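# Review: Ritden Meto Simulation Kit for Two-Finger Grippers

The Meto kit from Ritden is a software package for rehearsing gripper work before any hardware is purchased. Our department used it for 90 days on standard office workstations.
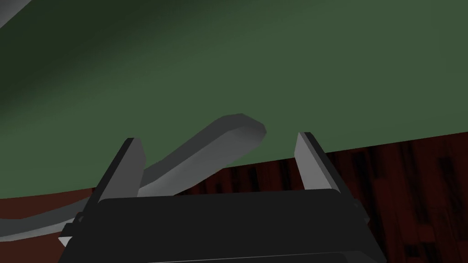
Celeste Echeverría wrote to ask whether a team with no programming background could manage the kit, as her own staff had given up on an earlier product within a week. Our view is that they could, given 2 days of training. The menus are plain, and the printed manual is sound apart from the chapter on joint limits.

The rendered view from the gripper is clear enough for judging an approach to a curved part. Wood grain is drawn with care, and the light gray inner faces of the fingers stand out well against the dark body. Contact settings are less convincing – the default friction value is too high, and 3 of our test routines had to be rewritten on that account.

A batch of 200 trials may be queued overnight. Logs are saved as plain text, although file names cannot be changed.

Support replies arrived by the next working day, except for one request sent on a Thursday in November, which remains open.

**Rating:** recommended for training use, with the friction setting corrected at installation.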